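Uvside 桌面与货架抓放示教数据：数据说明

版本 0.3，2021年4月

先说结论
这份数据可以拿来训练模仿学习策略，也可以拿来调试数据管线。拿它来证明某个方法“学会了收拾杯盘”，我们不建议。下面大部分篇幅在讲为什么不建议。如果你只想找下载后的目录结构，跳到“文件组织”一节。

这份说明由录制这批数据的人写，没有经过市场或宣传方面的修改。写的时候我们尽量把自己不相信的地方写出来，读者不必再替我们猜。

数据是什么
单臂、五指手、头部视角的遥操作示教。操作者戴手套控制手指，手臂由另一套跟踪设备带动。每一条示教记录一次短任务，内容是桌面物体和货架之间的拿取、放置和靠近动作。物体是日常塑料杯盘，没有特制的标记，也没有贴二维码。

本版共收录743条示教，其中160条标为“部分完成”，79条标为“失败”，其余标为“完成”。这三个标签的含义在下文有单独一节，请务必读完再用，因为它们没有看上去那么硬。

录制用的采集软件叫 Meva，是我们自己写的，代码质量一般。标注工具叫 Mitus，改自一个内部的视频审阅页面。两者都不随数据发布。

为什么又做一份
公开的抓放数据已经不少。我们翻过一些，也在上面训练过，遇到的麻烦比较集中：失败的示教常常在发布前就被删掉了；任务成功与否只有一个布尔值，看不出由谁判定；同一张桌子、同一盏灯、同一个杯子拍上几百遍，然后在说明里写“多样化场景”。

我们这份数据在第三点上并没有好多少。场地只有一处，家具基本没换过，光照只有顶灯。我们能保证的是前两点：失败的留下来了，判定过程写清楚了。要说它填补了什么空白，我们自己也不太信。

采集流程
每次录制之前，操作者从任务表里抽一条指令，例如“把杯子放到架子中层”或“把盘子推到杯子旁边”。物体初始位置由操作者自己摆，没有随机化装置。我们最初想用投影仪把目标位置投到桌上，试了一段时间后放弃，光斑会进画面，模型很快就学会追光斑。

摆好之后操作者按脚踏开始，做完再踩一次结束。结束的时机由操作者掌握，所以每条示教末尾的静止段长短差别很大。有人放下杯子立刻停，有人会把手收回来再停。用动作时序做训练时，请自行裁剪，不要假设最后一帧就是任务完成的瞬间。

任务表有13条指令。分布不均匀，涉及杯子的指令占了大头。原因很普通：杯子好抓，操作者愿意录。盘子边缘低，五指手从侧面进去很容易把它推走，大家录几次就想换任务。我们没有强制配额，现在看应该强制。

标签的含义与可信度
完成：物体最终处在指令要求的区域内，并且手已经松开。由操作者当场标注，事后由另一人看视频复核。

部分完成：抓起来了但放错地方，或者放到了位置但姿态不对，比如杯子侧倒。这一类的边界最模糊。两位复核者对同一条示教给出不同意见的情况时有发生，最后取较差的那个标签。

失败：没有抓起、中途掉落、触发急停，或者操作者主动放弃。四种情况目前混在一个标签里。我们知道这样不好，Mitus 里有自由文本备注可以区分一部分，但备注写得很随意，有的只写了一个“又来了”。

操作者给自己打分，天然偏宽。复核能纠正一些，纠正不了的是那些操作者录完不满意、当场删掉重录的。规定不许删，但 Meva 的删除键一直在那里，日志里也没有记录删除动作。所以真实失败率只会比标签显示的高，高多少我们不知道。任何引用“失败79条”来推算成功率的做法都站不住。

图像与动作信号
彩色图像来自头部相机，视角朝下，操作区域大体在画面中部，但相机会随头部姿态变化，没有固定外参。我们提供每帧的头部关节角，由它算出的相机位姿误差可达数厘米，远处更差。

手臂关节角直接来自驱动器读数，比较可靠。手指部分要小心：记录的是指令值，没有独立测量的指节角度。手指顶在物体上走不动的时候，指令值会继续往里收，数据看起来像是捏得很紧，画面里手指却没有动。依赖手指关节角判断接触的方法，在这份数据上多半会得到漂亮而错误的结果。

没有触觉，没有力矩，没有深度图。早期版本曾带过深度，与彩色图对不齐，我们撤下了。

图像和关节数据各有时间戳，两边时钟靠软件对齐。对齐误差随录制时长漂移，长示教的后半段尤其明显。没有做补偿。

文件组织
每条示教一个文件夹，内含：
彩色图像序列
关节读数与手指指令表
指令文本
标签与复核记录
自由文本备注（可能为空）

文件夹名不含任何语义，请不要从命名顺序推断录制顺序，导出时打乱过一次，后来又补录了一些插在中间。

划分
我们给了一个训练与验证划分，按示教随机切分。这个划分很弱。相邻录制的两条示教，物体位置可能只差一点，一条进训练，一条进验证，验证分数自然好看。Ngô 基线在这个划分上表现不错，我们换成按指令切分之后，掉得很厉害。两套划分文件都放进来了，发表结果时请至少报告后一种。

如果你的方法只在随机划分上有提升，我们会倾向于认为它记住了桌子。

已知问题
背景没有清理。工作台上的线缆、电脑和其他杂物会出现在画面里，位置也会变。有的策略会拿这些东西当定位参照，遮住背景再测，性能就变了。我们没有把背景抹掉，因为抹掉之后离实际使用更远，但读者应当知道这条捷径存在。

颜色过于好认。黄色杯子放在白桌面上，用颜色阈值就能分割出来，用不着什么学习系统。拿这批数据展示视觉表征的优越性之前，请先跑一遍颜色阈值。

手会挡住目标。头部视角下，手臂伸向架子时常常遮住一部分层板，末段的放置动作有时只能看见手背。

操作者太少，习惯动作很重。有一种从左侧绕进去的接近轨迹在数据里反复出现，和任务无关，只是某位操作者顺手。

画面样例
两张都取自头部相机，第一张是货架中层，第二张是桌面上的杯子和盘子。

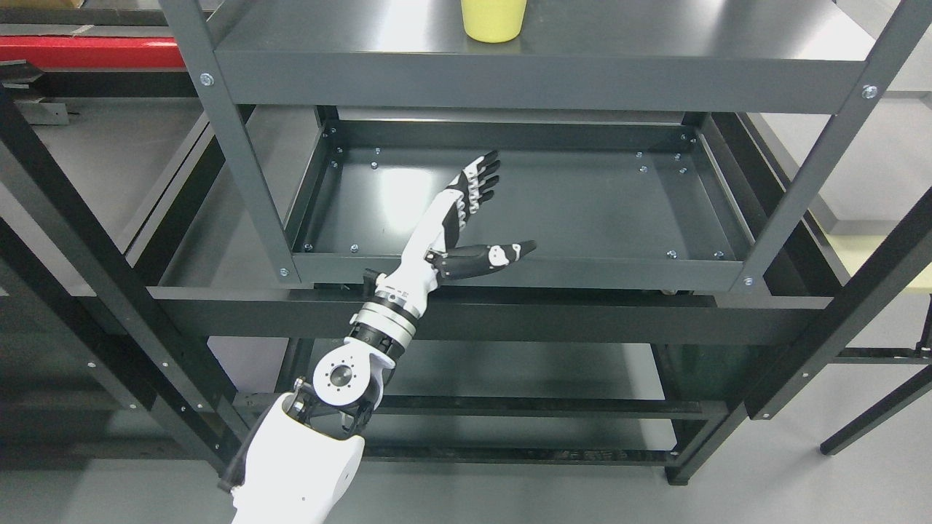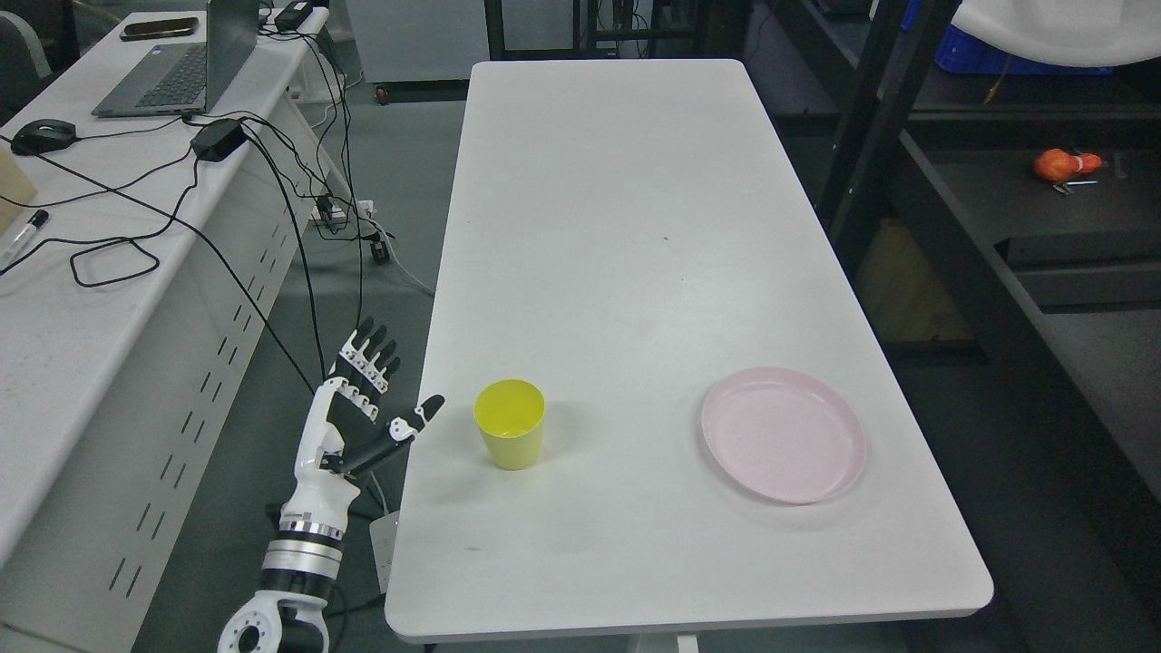
使用建议
先看失败的，再看完成的。失败示教能更快告诉你相机、手指和指令文本之间有哪些不一致。

做行为克隆时，建议去掉首尾静止段，再检查动作分布。未裁剪时，模型容易学会停着不动，而且停着不动在逐帧误差上得分并不低。

不要只报告离线误差。我们自己做过比较，离线误差最低的那个模型上真机之后，手停在杯子旁边，一直没有合拢。条件允许的话，请在自己的机器上做真机测试，并写明测了多少次、谁判定成功、中途有没有人扶过物体。

不适合的用途
评估安全性。数据里没有人进入工作区域的情况，急停记录也不完整。
评估跨场景泛化。只有一处场地。
估计真实操作的成功率，理由见标签一节。
训练后直接部署到有人的环境。

后续
5月计划补录一批盘子任务，加上配额，并且把 Meva 的删除键去掉。失败标签会拆成四类，旧数据能否重新标注取决于视频里看不看得清，不做承诺。

场地会不会增加，目前没有安排。如果下一版说明里出现“多样化场景”几个字，请先去核对场地数量。

反馈
发现标签错误，请附上文件夹名和你认为正确的标签。我们会复看视频，改动写进变更记录，原标签保留。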